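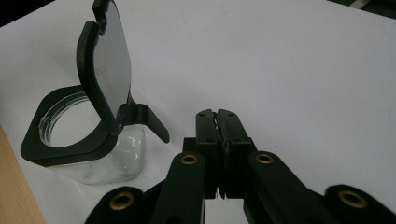

山火事研究所の一般公開に行ってきました

9月のはじめ、ずっと気になっていた森林火災の研究施設の一般公開に、やっと行ってきました。場所はアバジ(Abbasi)渓谷の奥で、最寄りの駅からバスで山道をくねくね上がっていきます。酔いました。帰りは前の席に座ったら平気だったので、行く人は絶対に前がおすすめです!

受付は朝10時から。着いたらもう列ができていて、家族連れも多いし、地元の消防団らしき人たちもちらほら。見学は班に分かれて回る方式で、私の班は15人でした。案内してくれたのはラクシュミ・シェノイさんという研究員の方で、早口なんだけど話がとにかく面白い。専門は火災のあとの土だそうです。

最初に入ったのは燃焼実験棟。傾斜を変えられる大きな台に落ち葉を敷いて、火がどう進むかを調べる部屋です。平らなときは火がじわじわ、のんびり進むのに、台を傾けたとたんに上へ向かってさーっと走る。山の斜面で火に追われたら逃げきれないと言われる理由が、目で見てわかりました。となりにいた小学生が「もう一回やって」と叫んで、本当にもう一回やってくれたのがうれしかったなあ(私も心の中で叫んでました)。

次は標本室。ユーカリやマツの幹の輪切りがずらっと並んでいて、年輪のところどころに黒い傷が入っています。火災の跡だそうで、樹齢の長い木だと一本で3回も火をくぐっていたりする。焼けても枯れずに、傷を巻きこむように太っていくんですね。指でなぞっていいと言われたので、遠慮なく触ってきました。思ったよりつるつる。

お昼は中庭で持参のおにぎりを食べました。売店もあるけれど、サンドイッチが早々に売り切れていたので、食べものは持っていったほうがいいです。日陰が少ないので帽子もぜひ。

午後は講演会でした。エルマンノ・オルランディーニさんが、ボルネロという山村で起きた火災の話をしてくれました。焼けた面積は3000ヘクタール。鎮火まで11日かかったそうです。写真を順番に映しながら、ここは尾根で止まった、ここは畑があったから助かった、と一か所ずつ説明してくれます。手入れされなくなった段々畑に低木が茂って、そこが火の通り道になったという話がいちばん心に残りました。うちの実家の裏山も、いままさにそんな感じなんですよね……。帰ったら父に電話しようと思いました(しました。話が長くなりました)。

質疑応答では、クオア・ラムさんという若い研究員が衛星データの画面を見せながら答えてくれました。使っているのは「Fustow」という所内の解析ソフトで、焼け跡の緑がどのくらい戻ったかを色分けして出せるのだとか。火災の翌年にはもう薄い緑がぽつぽつ出てくる場所と、何年たっても茶色いままの場所があって、その差は土がどれだけ強く焼かれたかでずいぶん変わるそうです。午前中のシェノイさんの話とここでつながって、ひとりで「おおー」となっていました。

最後に寄った展示コーナーには、松ぼっくりを熱で開かせる実演もありました。ぱちっ、ぱちっと小さな音がして、中から羽のついた種が出てくる。火事のあとに芽を出すために待っている木があるというのは本で読んで知っていたけれど、音がするとは知らなかった! 種は持ち帰れませんが、開いたあとの松ぼっくりは一つもらえます。

ひとつだけ残念だったのは、観測塔に登れなかったこと。定員制で、受付のときに整理券を取らないといけなかったみたいです。入口の貼り紙をちゃんと読めばよかった。来年も9月にやるそうなので、次は開場前から並んで、まっすぐ整理券の列に行きます。

もらった松ぼっくりは、いま台所の窓辺に置いてあります。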